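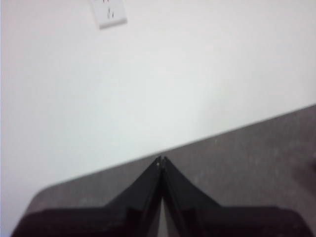
What did visitors ask for most often at the Clestcombe open day? They asked to guide the arm by their own hand, and to see the same motion repeated afterwards.

4.2 Open day at Clestcombe

The demonstration was open for one afternoon in May, and 247 visitors signed the list. Of these, 103 returned our questionnaire.

Figure 3. Wrist camera view with the fingertips together; a wall outlet is visible behind the gripper.

The answers are discussed in Section 5.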